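Home Explore Threads Clubs Saved Log in

Wanpen Chaiyaporn
Thread – 2 min read

Putting our robotics club notes up here as a thread so they stop getting lost in the group chat. This one covers the arm project, Gekatia, up to 4 Jun 2026.

Background for anyone new. We're the Drandurstead student robotics club, 17 members this year, mostly second and third years. We meet in the carpeted room upstairs because the workshop is booked out most evenings.

The task for the Vustetti student challenge is simple on paper. Pick up a part beside a floor line, carry it across, put it down on the other side. 60 seconds a run. Full marks if the part ends up inside the zone, half if it touches the line.

We split into two groups. One has the gripper and the wrist camera, the other has the software, which we called Kiều after the poem one of our programmers was reading for her literature elective.

First thing we learnt: a camera at the wrist sees a lot of its own hand. The first line detector kept picking up edges on the fingers and calling them floor markings. Masking the hand out helped, but the mask has to change as the fingers open and close.

Second thing: colour thresholds set in the evening are no good in the afternoon. When strong light gets on the floor the yellow goes pale and the detector loses it. We now lock the exposure before each run and check it by eye.

Third thing was cable routing. We lost an entire session to a connector that worked loose every time the wrist rotated past halfway. Strain relief is fitted now. Please don't remove it to make the arm look neater.

Wrist view at the line:
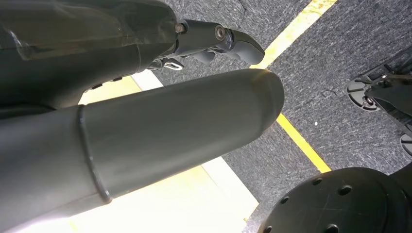
Fingers over the carpet, yellow line just past the tips. Glare bottom left.

That sort of view is why the software group wants a second camera on a stand. The hardware group would prefer to tilt the existing mount a bit further out. We'll try the tilt first, as it costs us a bracket and half an hour.

Scores so far for the log. Best session was 16 clean placements. Most of the misses were short of the zone, so I suspect the wrist offset and will re-measure it before we touch any code.

Jobs for next week: reprint the camera bracket, redo the calibration sheet, write up the exposure steps so anyone can do them. Whoever has the small hex keys, please bring them back to the blue toolbox.

Registration for the challenge closes at the end of June. If you want to be on the travel list, message me with your student number and any dietary requirements.

Someone asked about joining without coding experience – yes, come along. Half the hardware group started that way. Wear closed shoes.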